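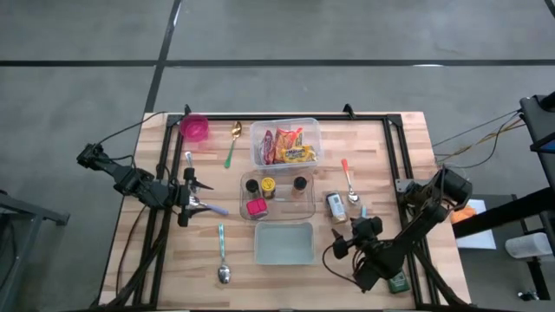 Vol. 5, p. 7

Home | Notebooks | Workbench | Kitchen | Archive | Search

We use cookies to remember your reading preferences. Accept | Manage settings

April, morning

Table first, then the sorting. The butcher block has been back from Estham long enough that the oil should have cured, and I wanted to check it before anything else went on. The light strips have stayed light. The medium strips have gone a shade deeper than I expected, which I put down to the second coat. I used Kobzar oil for both coats and left the first one overnight.

Sanding record, for next time: started at 120, went to 240, stopped at 400. I had considered going to 1,000 and decided against it. At that grit the surface starts to burnish and the oil sits on top. The 400 finish takes a coat evenly, and a dry cloth comes off clean.

The spoons are the slow part. They came in a mixed box from the Trondbridge kitchen, and the old inventory lists them only as "spoons, assorted." I want them listed by metal color and handle color, in that order. Working categories so far:

Silver, lavender handle.
Gold, green handle.
Silver, light-blue handle.
Silver, plain or undetermined.

The gold one with the green handle is the easiest to find in any pile and the hardest to place in the list, having no obvious set to belong to. I have entered it under its own heading for now. It spent the morning near the pink bowl, and I have written the bowl down as "magenta, small, round," on the theory that "pink" will be needed later for something paler.

Late morning

Seam check. I went along the joints with a fingertip and then with a plastic card. The card caught in two places at the far end, both on the underside of the edge, neither of them on the working face. The tan streaks are in the grain and will not sand out. I spent too long on that question last fall with the Murach board and do not intend to repeat it.

Started on the dry goods after that. Boxes are simpler than spoons. They stack, they have a printed name, and they go in by height. My only rule is that the label faces the person opening the cupboard, even when the box fits better the other way.
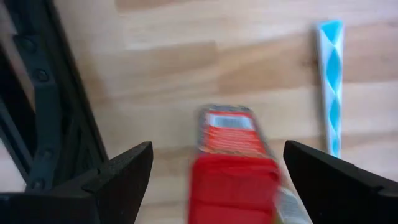 Red box on the pale strips, white label toward the far end.

Entered the red box as "box, red, white label" and left a blank for the contents. The blank gets filled at the shelf, when I have the carton in my hand and can copy the name exactly. I stopped trusting memory for this after I logged the same tea under two spellings.

The wood shows well against a strong color. Toward the top there is a warmer, orange-brown patch that I had not noticed in the shop, and next to it the strips run almost to cream. No visible scratches on that stretch.

Afternoon 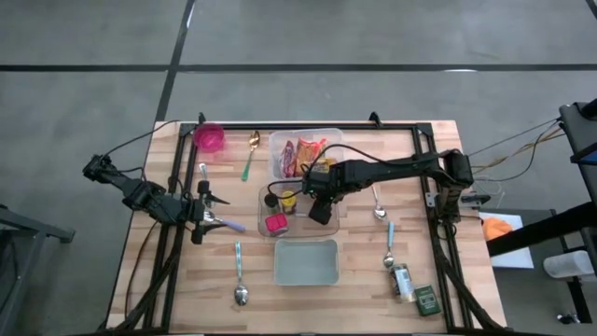
My container scheme has been through three versions and I am still not satisfied with it. Version one sorted by material, version two by room, and version three, the current one, sorts by whether the container is open or has a lid. Open containers hold things that are used daily. Lidded ones hold things that are used when somebody remembers them. Under that scheme the clear bin with the two snack packages is correct, and so is the clear tray with the dark cylinder, the yellow-lidded jar and the pink square container, though I would prefer the jar to move out. The light-blue bin directly below the tray had nothing in it, so I have assigned it to the spoons. The light-blue handles will match it, which is of no practical use but makes the entry shorter to write.

Outstanding on the right half of the table: the clear jar with the dark label and the small green box. Both go to the dry goods list. I have no dimension for the jar and will measure it tomorrow with the calipers – the tape is no good on curved glass or plastic, and I have not yet established which of the two it is.

Shelf spacing in the Estham cupboard is nearly 7 inches, less the lip. Anything taller has to lie down or go to the top. The dark cylinder I would rather keep upright.

Evening

Inventory sheet revised. Columns are now item, color, handle, container, shelf. I removed "condition" again, as I had been writing "good" in every row.

To buy: lint-free cloth, labels (the removable kind), a smaller can of Kobzar. The large one skins over before I get to the bottom of it.

To do: third coat on the underside only. Ask Trondbridge whether they ever had a second gold spoon.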